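HOSP 136 — Kitchen Basics
Week 4 handout: heat, pans and not burning things
Notes by Desta Habte, Darow campus

Read before the prac. Bring apron, closed shoes, tea towel. Hair tied back. The Kirolham group starts at the same time as us now, so don't be late or you lose your bench.

Recap from last week

Knife grips — most of you fine. Claw hand still slipping when you speed up. Slow down.
Onion dice: aim for even, not small. Uneven dice = some burnt, some raw. That is basically the whole of this week's topic as well.
Labels and dates on everything in the cool room. Two tubs had to go in the bin.

1. How heat gets into food

Conduction — touch. Pan to food. Fast where it touches, nothing where it doesn't. Why a wobbly chop browns in patches.
Convection — moving air or liquid. Ovens, deep fryers, boiling pots. Fan forced ovens move it quicker so drop the temp by 20 or so on most recipes.
Radiation — grill, toaster, coals. Heats what it can "see". Turn the food.

Most cooking is two of these at once. A roast in a tray: conduction underneath, convection over the top. Write down which ones for each dish in your workbook, I do check.

2. Browning

Needs a dry surface. Water on the outside has to boil off first, and while it's doing that the surface sits near 100 degrees and goes grey. Pat meat dry. Mushrooms too, if you've rinsed them.

Needs room. Crowded pan = steam. Cook in batches even when the docket machine is going mad.

Needs time without poking. Put it down, leave it. If it sticks, it's often not ready to turn. Give it another minute and try again.

Browning and burning are the same road, burning is just further along it. Smell tells you before colour does. Nutty, toasty, good. Sharp, bitter, get it off.

Sugar browns as well (caramelising). Onions have a fair bit of sugar so low and slow, 40 minutes for properly dark ones. Anyone who tells you ten has never done it.

3. Fats

Butter — flavour, burns early because of the milk solids. Fine for eggs, fish at the end, onions on low.
Clarified butter / ghee — solids gone, takes a lot more heat.
Canola, sunflower — neutral, high heat, cheap. Default for the prac.
Extra virgin olive — ok for most pan work, don't waste the good one on searing.
Sesame — toasted one is a seasoning. Add at the end.

Oil should shimmer and run easily when you tilt the pan. If it smokes it's gone too far — off the heat, let it cool, wipe out, start again. Do NOT put a smoking pan under the tap. Had this last year and I don't want it again.

4. Pans

Cast iron: slow to heat, holds it. Great sear. Heavy, so two hands. Dry it straight away or it rusts.
Carbon steel: lighter, needs seasoning, same care.
Stainless: good all rounder, makes the best pan sauce as the stuck bits stay on the base. Everything sticks if you go in too cold.
Non-stick: eggs, crepes, delicate fish. Medium heat max. Wooden or silicone tools only. If I find a fork scratch in the Kaimal pans the whole bench is washing up.
Aluminium: light, quick. Bare aluminium reacts with tomato and lemon, tastes metalic.

Handles: turn in over the bench or toward the back, never out over the walkway. Not over another lit burner either. Assume every handle is hot. Dry folded tea towel, never a wet one — wet cloth lets the heat straight through.

5. Stovetops

Gas: instant, you can see it. Flame should stay under the base and not lick up the sides.
Induction: fast, needs a magnetic base (fridge magnet test). Glass gets hot from the pan only.
Electric: slow up, slow down. To drop heat quickly, move the pan off the ring. Don't wait for the dial to catch up. A ring can still burn you after it's turned off.

Small pan, small ring, if you have the choice. Big ring under a small pan wastes heat and cooks the handle. Back burners for anything you're leaving to tick over, front for anything you're tossing or stirring.
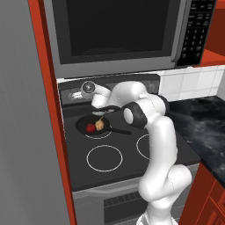
6. Eggs (the prac)

Everyone cooks three: one fried, one scrambled, one rolled omelette. In that order. Borkent benches 1 and 2 first, then the rest.

Fried — medium, a little oil or butter, lid on for the last bit if you want the top set. No brown lace unless asked for.
Scrambled — low. Butter in, eggs in, keep moving, off the heat while they still look too wet. They keep cooking on the plate.
Omelette — medium high, fast. Stir, settle, roll, out. No colour. Should take under a minute, will take you longer the first time.

Salt just before they go in. Warm plates. Eggs wait for no one so have your plate ready and call me over BEFORE you plate up the omelette.

7. Pan sauce (demo only, assessed next week)

Meat out to rest. Tip off most of the fat.
Shallot in, soften.
200 mL stock or wine, scrape the base.
Reduce by more than half.
Off the heat, cold butter in, swirl.
Taste. Salt last — it's been concentrating the whole time.

If it splits, splash of water and whisk. Usually comes back.

Burns

Cool running water, 20 minutes. Not ice, not butter. Rings and watches off early. Tell me even if it's small, it has to go in the book.

Oil fire: heat off if you can reach it, lid or fire blanket on, leave it on. Never water. Blanket is by the door, go and look at where it is before we start.

For next week

Workbook pages on heat transfer, all boxes.
Practise the omelette at home at least twice. Saturday breakfast, feed your family.
Write down one thing that stuck or burned and what you'd change.
Lockers reset, new code is 2056.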